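Inicio | Productos | Manuales | Puesta en marcha | Soporte | Contacto

Imprimir | Enviar por correo electrónico

Octubre
Por Ebenezer Quansah, documentación técnica

Manual de puesta en marcha de la célula Livum
Sección 11. Tareas de mesa con objetos pequeños y papel

11.1 Alcance

Esta sección cubre la preparación de la célula de dos brazos para recoger papel, billetes y objetos ligeros sobre tablero de madera. Se aplica a las unidades con controlador Skellinard instalado. Para piezas rígidas de más de 105 g, consulte la sección 9.

La pregunta que más llega a soporte es si la célula puede ordenar ya una mesa o una caja registradora sin un operario delante. Con la versión actual, no. La célula ejecuta tareas aprendidas dentro del área delimitada y con los objetos registrados; fuera de ahí, el resultado no está especificado. El papel plano sigue siendo el caso más difícil: ofrece poco borde a los dedos, se pega al tablero y se desplaza con la corriente de un ventilador.

11.2 Preparación de la mesa

1. Compruebe que el bastidor de perfil de aluminio está fijado al tablero y que ninguna escuadra tiene juego.
2. Limpie el tablero con un paño seco. No utilice cera ni abrillantador.
3. Retire del área de trabajo los objetos que no figuren en la lista de la tarea.
4. Deje holgura suficiente en los cables de ambos brazos para el recorrido completo de la muñeca. Los cables no deben rozar el tablero dentro del área delimitada.
5. Coloque los billetes o papeles separados entre sí. Dos hojas solapadas se recogen como una sola.

PRECAUCIÓN: Mantenga los líquidos fuera del alcance de los brazos. La detección de obstáculos no distingue entre un recipiente lleno y uno vacío, y las pinzas no tienen protección contra salpicaduras.

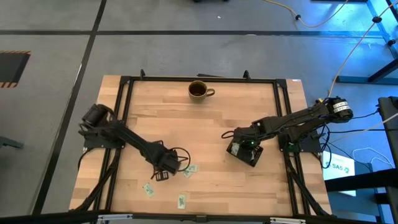

11.3 Ajuste de las pinzas

1. Lleve ambos brazos a la posición de reposo desde el panel Kikaveo.
2. Seleccione el perfil «Papel». La fuerza de cierre queda limitada y la velocidad de descenso se reduce.
3. Baje la pinza hasta que los dedos rocen el tablero y guarde esa altura como cota cero. Repita con el otro brazo.
4. Ejecute un cierre de prueba sobre una hoja suelta. Si los dedos arrastran la hoja sin levantarla, corrija la cota cero y vuelva a probar.
5. Guarde el perfil con un nombre distinto del de fábrica.

NOTA: Un pliegue ligero en el papel facilita el agarre. Los billetes nuevos y totalmente planos requieren más intentos - téngalo en cuenta al estimar tiempos de ciclo.

11.4 Límites conocidos

En el banco de ensayos de Bilgin se registraron 2.413 intentos de recogida de papel sobre madera, y los 2.000 primeros sirvieron para ajustar el perfil que se entrega con la unidad. De ese trabajo proceden las siguientes restricciones:

- El papel situado junto al raíl del bastidor puede quedar fuera del ángulo útil de la muñeca.
- El sistema no verifica el valor ni la autenticidad de los billetes. No lo emplee para arqueo.
- El paso de un billete de un brazo a otro está disponible solo en modo supervisado.
- Apilar con los bordes alineados no está soportado. La célula deposita, no iguala.

Una persona despeja la misma mesa antes de que la célula termine el primer ciclo. El uso previsto es la evaluación y la recogida de datos de tarea, y así debe indicarse al cliente final - también cuando pregunte por labores domésticas.

11.5 Parada y reanudación

1. Pulse la parada del panel. Los brazos se detienen y conservan el par.
2. Si una pinza sujeta papel, ábrala desde el panel. No tire de la hoja.
3. Corrija la causa y devuelva los brazos a reposo antes de reanudar.

ADVERTENCIA: No introduzca las manos en el área delimitada mientras los brazos conserven par, aunque estén inmóviles.

Continúa en la sección 12, Calibración de cámaras.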